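Plorndale Evening Classes – Clearing and Setting a Table
Handout 3, May 17, 2015 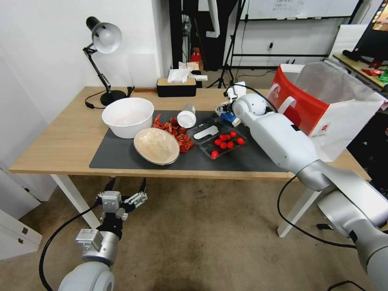 Last time we did cupboards, so today straight on to the table after a meal or a snack. Same order every time. Please read before the practical, there won't be time to go over it twice.

Food first
Anything still to be eaten goes back in something with a lid. Small round things (cherry tomatoes, grapes) stay together in a tray, strays picked up before they roll. Loose dry bits heaped on a mat – scoop with a spoon or a bit of card, not fingers. Check what it is if it's red and crinkly, chilli on your hands then in your eyes is no fun.

Then the empties
Paper cups: upright, look inside, then bin. A cup lying on its side still gets checked.
Plastic spoons: out of the food tray, into the wash if the class is reusing them. Ask.
Bowls: scrape, then stack by size, deep plastic ones apart from ceramic. Don't put a heavy ceramic bowl on top of thin plastic, it will wobble all the way to the sink.

Then the mat
Leave it down till last. Fold edges inwards, carry to the bin, shake. Wipe both sides. Dark mats hide grease so look at it from a low angle under the lamp.

Things that live on the table
Lamp, tissue box. Wipe round the base, lift the cord and wipe under it too, most people miss that bit. Lamp off before you touch it with a damp cloth!! Tissue box gets a dry cloth only.

Setting out again
Mat square to the table edge. Bowls to the left, tray to the right, cup where the person can reach it withuot stretching. We use the Dindico layout sheet for this, page 27 in the folder. The Shen one is older and puts the cup in front, either is fine for the assessment but pick one.

Practical
You get 10 minutes. Groups at the back use the sink in room 11. Marks are for order of work as well as the finsihed table.

For next time – read the Jivia notes on drying cloths, bring an apron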